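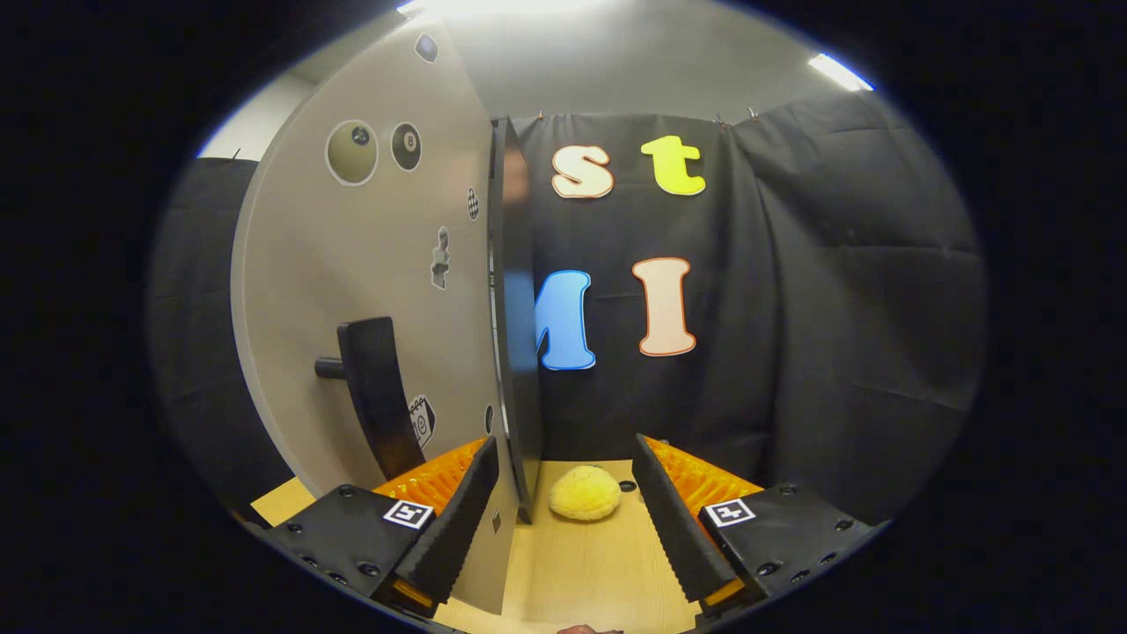

How to read a floor plan before you view a flat

I love floor plans. I used to save them up and go through them over a cup of tea the way other people do crosswords, and when I was buying my own place in Skarcombe they saved me from at least two wasted train journeys. A good plan will tell you more than twenty glossy photos, and learning to read one takes an evening.

You'll need the plan itself (printed if possible, as large as your printer will go), a ruler, a pencil, and a tape measure for your own furniture.

Step 1. Find the scale, and test it

Most plans give room sizes in metres, feet or both. Choose one room with its measurements written in, put your ruler across it and work out how many centimetres on paper make a metre in real life. Now do the same with a second room at the other end of the flat. If the two answers don't match, the plan isn't drawn to scale and you should only trust the written numbers. Look in the small print too, where you'll often find "for illustration only".

Step 2. Check what the total includes

The headline size is where I see people come unstuck. One flat I looked at in Pemville was listed at 426 square feet, which sounded tight but fine for one person. When I added up the rooms I was well short. The total had taken in the balcony and a store cupboard on the landing outside the front door!

Add up the rooms yourself, then add the hall and the bathroom. Walls take up a bit of space, so expect a small gap. If the gap is big, ask the agent in writing what the total covers. It works the other way round as well. A house in the same street was down as 1,632 square feet and a good chunk of that was a loft room with a sloping ceiling where I could only have stood up along the middle.

Step 3. Follow the doors

Doors are drawn as a line with a curve showing which way they swing. Pencil in every one. You can't put furniture inside that curve, and in a small bedroom it can eat up the only sensible spot for a wardrobe. Watch for two doors that would bump into each other, usually where a bathroom meets a narrow hall.

Then do the walk. Put your pencil down at the front door and go to the kitchen with imaginary shopping, then from the bed to the loo at 3 in the morning. Do you have to cross the living room? Go past somebody else's bedroom? My friend Vitória Louro did this with a flat she was set on and found that the only way to the bathroom was through the second bedroom, which she had planned to let to a lodger. She bought the one upstairs in the end, with a different layout, and I'm still jealous of her kitchen.

Step 4. Look for the north arrow

If there is one, brilliant. If there isn't, find the building on an online map and turn your printout until it matches. Mark the sunny side with a little sun. South and west windows get the afternoon and evening light, east gets the morning, and north stays fairly even but cool. A west-facing living room is lovely after work and can be very warm in July, so ask whether the windows open fully.

Count walls with windows, too. A flat with windows on two sides lets you get a breeze going through. A long flat with windows at one end only will be dim in the middle, and that's nearly always where they've put the "study".

Step 5. Put your own furniture in

This is the best bit. Measure your bed, sofa, table and anything else you refuse to part with, cut them out of scrap paper to the same scale and slide them about. Squared paper makes it quicker. I've also used Trivby, which lets you trace over a plan on screen, but I always end up back with the scissors.

Leave 75 cm or so to walk past things and more in front of an oven or a chest of drawers. The beds and sofas already drawn on the plan are a guess at best - some are tiny - so ignore them completely.

Step 6. Spot the walls that matter

Thick black lines are usually outside walls or ones holding something up. Thin ones are often partitions. I say often, because you cannot tell for certain from a sales plan, and if your budget depends on knocking the kitchen through you need someone qualified to look first. Ilídio Godinho, who surveyed my flat, also told me to find the bathroom and kitchen on the plans for the floors above and below. If the flat upstairs has its kitchen over your bedroom, you'll hear it.

For a leasehold flat, ask about permission for changes before you spend anything on drawings. A neighbour in Tavares Court paid 3,000 pounds for a design the freeholder then turned down.

Step 7. Take it with you

Fold the plan into your pocket for the viewing and write on it as you go. I mark:

Sockets, and which walls have none
Radiators
Where the boiler is
Anything boxed in
Ceiling height, if it looks low
Phone signal in each room

Measure one room while you're there and compare it with the printed figure. If it's out by more than a few centimetres, measure the rest - agents are used to it, and most will happily hold the other end of the tape.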